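Section 4: Setting Up the Divided Tray

Your Suker drawer kit comes with clear trays in two kinds, plain and divided. You have presumably mastered the plain one in Section 3, where the instructions came to "put it in the drawer." The divided tray asks slightly more of you. Set aside 15 minutes the first time, and less once you stop looking for the tray.

Before you begin

You will need:

One divided tray
A flat surface, ideally one that is not the same color as the tray (see the note on transparency below)
A soft cloth
Warm water and a drop of dish soap
The small things you intend to put in it

Note on transparency. The tray is see-through, which is why you bought it. You can find a paper clip without opening anything. You can also lose the tray itself on a pale countertop in full daylight. Ningsih Tarigan, who wrote the first edition of this guide, recommended working over a dark towel. We have kept her advice, and the towel.

4.1 Unpacking

1. Open the carton from the end with the arrow. The other end opens too, but the trays come out all at once.

2. Peel the film from the outside walls first, then from the inside. Start at a corner. If you can't find the edge of the film, run a fingernail along the rim until something lifts.

3. Check the divider for film as well. Most of the letters we get about "cloudy plastic" are letters about film.

4. Wash the tray in warm soapy water, rinse, and dry it with the cloth. Paper towels leave fine scratches, which you will then spend years looking at through the other side.

CAUTION: Do not put the tray in the dishwasher. It will survive the wash and emerge a different shape, one that fits no drawer Suker makes.

4.2 Choosing what goes where

5. Lay everything you plan to store beside the tray. Do this before filling it. People who fill as they go end up with batteries on both sides.

6. Sort into as many groups as you have compartments. If you have more groups than compartments, you have two choices: another tray, or fewer opinions about rubber bands.

7. Put the things you use every day in the compartment that will sit closest to you when the drawer is open. Put keys to unknown locks at the back. You aren't going to throw them out, so they may as well be comfortable.

Note: The divider is part of the tray and does not slide, lift, or snap out. If it has snapped out, please see Section 9, Replacement Parts. The divider alone is not sold separately, so you'll be ordering part 778, the whole tray.

4.3 Fitting the tray in the drawer

8. Hold the empty tray by opposite sides of the rim and lower it flat. Lifting it by the divider is tempting and feels very natural. Don't.

9. Slide it toward the back of the drawer until it stops, then bring the next tray up against it. The rims should touch without overlapping.

10. Close the drawer slowly. If it catches, look for a tray riding up on its neighbor. If nothing is riding up, look for the cloth.

11. Fill the tray once it is in place. A full tray can be carried across a room, but everything in it moves to one end on the way, and your sorting from step 6 becomes a matter of memory.

CAUTION: Keep the contents below the rim. A drawer will close over a tall glue stick exactly once.

4.4 Using the tray outside a drawer

The tray also works on a desk or workbench, where it holds screws, beads, pills you have promised to take, and whatever else rolls. A few points for open use:

Keep it away from the edge of the table. Sleeves catch on rims.

Steady the near side with one hand while you pick things out with the other. An empty tray weighs very little and will follow your fingers.

On a slick surface, put a damp cloth or a square of shelf liner underneath.

Don't stack filled trays. The one on the bottom is always the one you want.

Labels are up to you. Imke Wegener in our customer office labels each compartment on the underside so the text reads through from above, which looks very handsome until the compartment is full. The front wall is less elegant and easier to read.

4.5 Cleaning and care

12. Empty the tray and tip the crumbs out. There will be crumbs, even in a desk drawer, even if you don't eat at your desk.

13. Wipe the corners along the divider with a cotton swab. Dust settles there first and shows there most.

14. For sticker residue, use a little cooking oil, wait, and wash with soap. Do not use acetone or nail polish remover, which turn clear plastic permanently foggy.

Small scratches are normal and not covered by the warranty. Cracks that are there when you open the carton are covered, so inspect each tray against a dark background before you throw the packaging away, and keep the part number handy when you write to us.

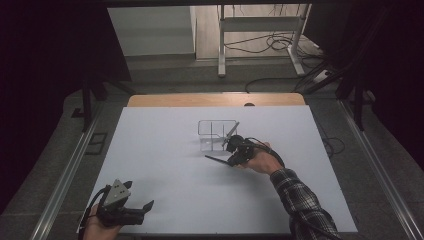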